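Writing a Reset Rule People Will Follow

Posted 6 Feb 2023 by Ansel Bellamy

Every simulated task needs a reset rule: the short text that says what the world looks like before the robot is allowed to move. Most teams have one. It usually lives in somebody's head, and that somebody is usually on vacation.

I wrote ours for Tollodura, our tabletop benchmark, in December, after we threw out 2,709 episodes over the word "near." The steps below are what survived.

Step 1. Name every object once, and keep the name. If it's "cup" in the config, it can't be "tumbler" in the success check. Fouad El Idrissi wrote a script that fails the build over this and has been unbearable ever since.

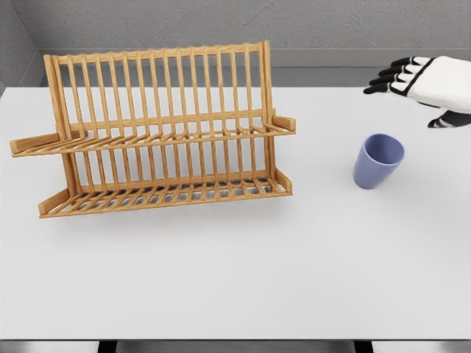 Step 2. Write the start state as checks a program can run. "Scene is tidy" is a mood. For a dish rack task, start with what must be true of the rack: no plates, cups or utensils in any slot. Then do the cup: on the table, clear of the rack, with bare tabletop between them. Say how much tilt you'll accept, too. Our blue one looks slightly tilted, and two reasonable people can argue over that until lunch. Last comes the hand, which should be open, holding nothing, and well above the cup.

Step 3. Let the physics settle before you run the checks. Objects dropped in at spawn like to wobble, and a check that fires early will pass a cup that's on its way to the floor.

Step 4. Run 100 resets with no policy loaded. Save the seed for each failure. If more than 2 fail, fix the spawn ranges. Do not loosen the checks. You will want to loosen the checks.

Step 5. Put a version number on the rule and store it with every episode. When the rule changes, so does the number, even for a typo.

Step 6. Hand it to someone on another project and ask them to build the start state from the text alone. The Lamusska people did this for us and came back with a page of questions, most of them fair.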